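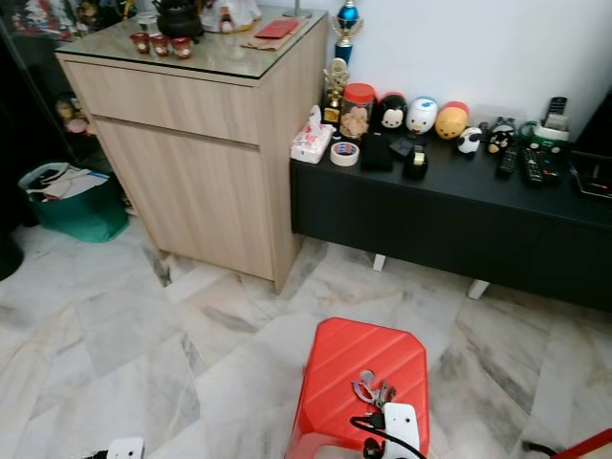

I'd been told to ask for the captain of the Minda robotics club, but she was already at the door when I got there, talking before I'd found my pen. The club is practicing for the Helard Open, where a student-built program has to pick up everyday things in a room it hasn't been trained in. This season's item is keys.

"Everybody laughed when the list came out," she told me. "Keys! Then we tried it and stopped laughing."

I asked what's so bad about keys. She sighed – a long one – and said a bunch of keys is never the same shape twice. "You put them down, they flop. You pick them up by the ring, fine. You pick them up by one key and the rest swing around and hit something. We've got 2,030 tries logged and I could tell you about most of the ugly ones."

They started on a lab bench at school, and she thinks that was a mistake. The software got really good at benches. So in November they moved practice into members' homes, with normal furniture and normal clutter, and the scores fell through the floor. "Our coach was thrilled," she said. "I was not thrilled."

A red stool has been her favorite place to practice (she says the height is right and the seat is small enough to keep everyone careful). The club does 17 tries, changes how the keys are lying, and goes again. When I asked who gets to do the changing, she grinned. "Me. I'm mean about it."

The team from Flomberg beat them last year by two points, and she brought that up twice without my asking. She still has the score sheet. Her next job is cleaning up 200 recordings where the labels are wrong, and she'd like to get it done before dinner.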